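Rod Blank Finisher and Wrapper, Mimance Rod Works

Mimance builds fly and light spinning rods on blanks rolled in our own shop. We are hiring one full-time finisher for the wrapping room. The position reports to Wilfredo Rivera, production lead.

Scope of work

The finisher takes blanks after sanding and carries them through spine marking, guide layout, thread wrapping, epoxy coating and final inspection. Current production covers 17 models, from a two-piece 3-weight to a four-piece 10-weight travel rod. Most of the work is on the Wanus series, which uses single-foot guides above the stripper and a closed-coat nylon thread, size A. The Flirance series uses silk thread without color preserver, and its wraps are done only after a finisher has cleared a trial period on nylon.

Typical tasks:
Mark the spine on each section and align ferrules to within one degree.
Set guide spacing from the model sheet and confirm it by static deflection test.
Wrap, burnish and trim. Gaps over half a thread width are rewrapped.
Mix two-part epoxy by weight and apply in two coats on the drying motor.
Fit reel seats and cork grips, ream to taper, bond and check runout.
Record the serial number, section weights and any rework in the shop log.

Requirements

At least four years of rod building, instrument repair or similar bench work. Commercial rod work is preferred, but a documented hobby record will be considered. Good close vision, corrected or not. No known sensitivity to epoxy resins or amine hardeners. Ability to read a dial indicator and a printed taper chart.

Experience with the Michalík power wrapper is useful. Training on it is given during the first 13 working days.

Hours and pay

Monday to Thursday, four ten-hour shifts. Pay is hourly, set by bench test, and reviewed each February. Overtime is voluntary. Employees may buy blanks at material cost, limited to personal use.
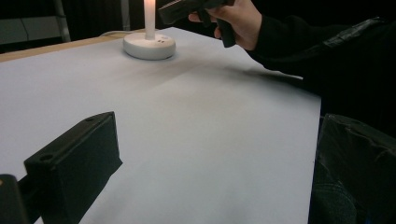
Do I need to bring my own tools to the bench test?

The shop supplies a hand wrapper, thread, blades and a blank section. Applicants may bring their own burnisher and magnifier if they prefer them.

The bench test lasts about three hours. It consists of a double-foot guide wrap with trim band, a tip-top fitting and a first coat of finish. Coated samples are left to cure overnight and graded the next day by Mieczysław Sobczak, who heads inspection.

To apply, send a work history and close photographs of two finished wraps to the Mimance hiring desk. Applications close 3rd September. Applicants selected for the bench test will be contacted by phone.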